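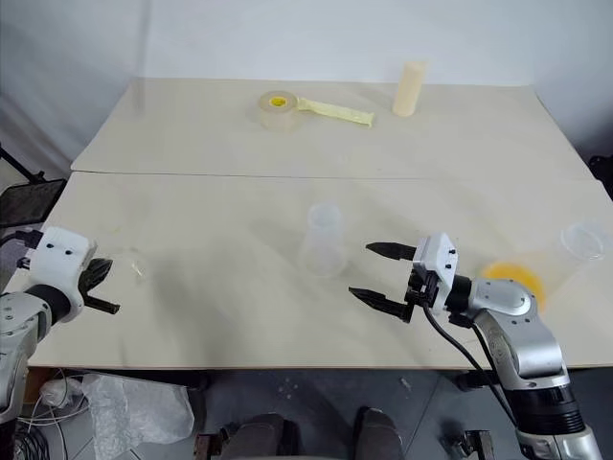

Wumuline two-arm cell: finger pads, datum and cable check

Last updated 10/13/25

1/ Maintenance notes for the Wumuline bench cell at Hekemham. Two arms, one parallel gripper each, two boards making up one work surface. Thread covers the pad change, the table datum, the cables and the grip settings, in the order I do them.

2/ Names, so the rest makes sense. Wumuline is the cell. Diệp is the gripper, same model on both arms. Purngate is the controller software. Version numbers are left out as the menus have moved twice since July and will move again.

3/ Start state. Both arms parked out to the sides, fingers open and clear of the boards, drives disabled at the cabinet. The software stop is not enough for this job. Purngate will re-enable a gripper on its own if it loses and regains the bus, and you have your fingers between the jaws for most of the next hour.

4/ Pads first. The contact faces are knurled, fine diamond pattern. They hold plastic well when clean and badly when they are not. The grooves pack with adhesive, fibres and whatever was on the last object. You won't see it face-on. Shine a torch along the pad at a low angle and the packed patches go flat and dull.

5/ Cleaning: dry nylon brush, along both diagonals of the knurl. Then isopropyl on a lint-free cloth, then the brush again. No wire brush. It takes the tops off the diamonds and the pad is scrap after that, although it will look beautifully clean.

6/ Replace when the pattern has worn smooth anywhere in the middle third. Wear at the tip alone is normal and I leave it. The last set went 1,042 cycles on the left arm before the middle went. The right arm set came off at the same time and could have stayed on.

7/ Always change both fingers on a gripper as a pair. One new pad and one old pad gives you an object that rotates as the jaws close, and you will then spend an afternoon blaming the wrist.

8/ Screws on the white housing: leave them alone. The pads come off from the finger side. The housing screws set the position of the linear guide inside, and if you back one off you have bought yourself a full realignment. I put paint marks on ours after the second time.

9/ Parallelism check after refitting. Close on a ground steel bar at the lowest force setting and try a feeler gauge at the tip and at the root. Same blade should enter at neither end. If it goes in at the tip, take the pad off and look for debris behind it before you touch anything else. Nine times in ten it is debris.

10/ Table datum. The surface is two boards butted together, with the seam running straight across the bench. Both arms reach over it. The seam is the weak point of the whole layout and gets more of my time than the arms do.

11/ Put a straight edge across the seam in five places and slide a fingertip over it. Any step you can feel is too much. A low approach with open fingers will catch a raised edge, and the first sign is a force trip on the downstroke that Purngate logs as "unexpected contact" with no position attached.

12/ Levelling is from underneath. Adjust the far board to the near one, never the other way round. The near board carries the reference height for both arms. If you move it, both calibrations are void.

13/ Touch-off: jaws closed, 200 mm above the board, then down at the slowest jog until the contact flag sets. Do it at four points on the near board and two on the far. Purngate fits a plane and gives a residual. I accept anything the software shows green and redo anything amber. It is generous with green, so amber means something.

14/ Do not touch off on tape. There is usually a roll out on the bench and at some point a strip gets laid across the board as a marker. Tape thickness goes straight into the plane fit.

15/ Cables. The black one at the back of the right gripper housing loops down and runs along the outside of the arm. The loop needs to be there. Pull it tight for neatness and it will fatigue at the connector. Leave it too long and it drags on the board edge when the elbow drops.

16/ To check the loop, move the wrist by hand through its full roll in both directions with the drives off. Watch the connector and ignore the cable. If the connector body tips at either end of travel, give it more slack. If it stays square, you are finished with that one.

17/ Under the bench is a separate job. White and grey cables hang down at the left, by the floor, and they do tangle. Sort them before a calibration and not after. A snag there while an arm is moving shows up as a position error that looks mechanical and isn't.

18/ Grip settings. Thin clear cups are the hard case. They deform before the force reading changes much, and the head camera has trouble with the outline against a pale board. One upside down on its rim is easier than one lying on its side, for both the camera and the fingers.

19/ For a cup standing on its rim I come in level with the jaws pointing across the board and close on position, with force as a limit only. Jaw width is taught per cup type. Closing on force alone is how you crush one.

20/ Bottles are more forgiving. Frosted body, threaded neck, a collar between the two. Grip the body just below the collar, one finger each side, and keep the neck clear of the pads. The collar gives you a hard stop if the bottle slips downwards, and the mouth stays in view of the wrist camera.

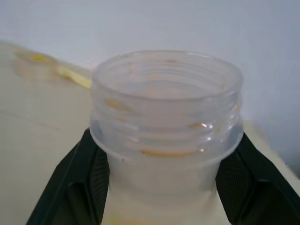
21/ Close speed matters more than force on these. At full speed the first finger to touch pushes the bottle into the second and it arrives tilted. I run the last part of the stroke at 70 on the speed slider, against a default of 600. The slider has no units. I asked, and the manual calls them "speed units".

22/ Centring: the wrist camera should show the two fingers mirrored, coming in from the lower corners, with the neck midway between. If one pad covers more of the body than the other, the tool frame is off sideways. Fix the frame. Do not add an offset to the taught point, because you will be adding it to every other point by Friday.

23/ Residue on the neck threads is worth keeping off the pads. Orange-tan stuff, sits in the grooves and on the inside of the wall. One grip on the threads and it is in the knurl, and then it is on the next cup. Another argument for staying below the collar.

24/ Glare. A glossy rim and the threads under it throw small bright highlights, and the auto exposure on the wrist camera chases them. Lock exposure with a bottle in the jaws, check that the knurl is still readable, save. The black fingers will go dark except along their edges. Fine. You only need the edges.

25/ The wrist camera focuses close. Anything standing further back on the board comes out as a smear, so do not teach from it. Use the head camera for where objects are and the wrist camera for whether the jaws are lined up with them. I still see point lists where somebody has swapped the two.

26/ Verification run. One bottle, one cup, each arm in turn, then each arm crossing the seam. Lift, hold for a slow count of ten, set down. I log jaw width at the start and the end of the hold. A drift on one arm only is pads. A drift on both is usually the object.

27/ Two-arm moves last. The arms share the middle of the near board and Purngate only checks the silver links for collision, with the fingers modelled as a plain box. The box is shorter than the fingers fitted here. I have lengthened it in our config file. If you reinstall, that edit is lost and nothing warns you.

28/ Record on the sheet: pad set number, touch-off residual, jaw width log, exposure value for each wrist camera, and which board was levelled. Sheet lives in the cabinet door. The copy on the shared drive is older.

29/ Interval: pads get a brush daily and the full clean weekly. Seam check whenever anything heavy has been leaned on the bench. Touch-off monthly, and after any housing screw, board or finger has been disturbed. Cable check with the touch-off.

30/ Correction to 13. If the gripper has just had new pads, open and close it twenty times before the touch-off so they bed in. I got a different plane before and after on the left arm and the only thing that had changed was the pads seating. Will add the values when I have repeated it on the right.

Filed under: Workshop > Robot cells > Upkeep
Tags: grippers, calibration, bench layout, Purngate

Comments (4)

benchrat: Agree on the seam. We gave up on two boards and went to a single top. It is a pain to get through the door but the unexpected contact trips stopped.

lowtorque: Is the finger box length in the same config as the joint limits? I can only find one file and it has no tool section.
Reply from author: Separate file, same folder. It only appears once a tool has been saved from the menu. Save any tool, then look again.

m_k_tooling: Post 9, what thickness of blade? Ours passes with one and fails with the next one down, so the answer rather depends.

seconds_and_spares: Paint marks on the housing screws, yes. Use a colour that shows up on white. Ours was done in cream.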